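To: members list, Cavulside Allotment and Gardens Association
Subject: Re: Water charges and the new standpipe at Prirska Lane

Dear members,

Thank you to all who replied to the notice on water charges. The message below reflects the questions we received most often, and we answer it on the list so that every plot holder has the same information.

> Could the office please confirm whether the new charge
> applies to half plots, and whether the standpipe at the
> Prirska Lane end will be open before planting starts?
> Last year we carried water from the main gate until May.
> I would also like to know if hoses may be left connected.

The charge applies to full and half plots alike, with half plots billed at half the rate. It covers water drawn from any standpipe on the site. Members who joined after the start of the billing year will pay only for the months remaining, and the office will adjust those accounts without a request.

The Prirska Lane standpipe is scheduled to open in March. The supply pipe runs 90 feet from the existing line behind the Haddadin sheds, and the trench crosses the lower path at 2 points. Please use the upper path while the trench is open. Wheelbarrows should go by the main gate.

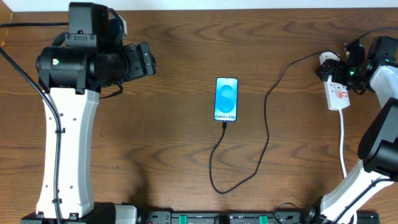 Cavulside Allotment and Gardens Association - Site and Water Office

Hoses may be connected for watering but must be removed afterward. A hose left on the tap prevents others from filling cans, and the site rules have required removal for several seasons. Sprinklers remain prohibited on all plots.

Members who store rainwater are reminded that tanks larger than 400 gallons need written approval before installation. Smaller barrels need no approval, provided they are covered and stand within the plot boundary. The Pusix tanks offered through last year's group order fall below the limit - no form is needed for those.

Payment may be made by check at the site office or by bank transfer, with the plot number given as the reference. The office is open on Saturday from 9 a.m. until noon. Questions about individual accounts should be sent to the office directly and not to this list.

Site and Water Office
Cavulside Allotment and Gardens Association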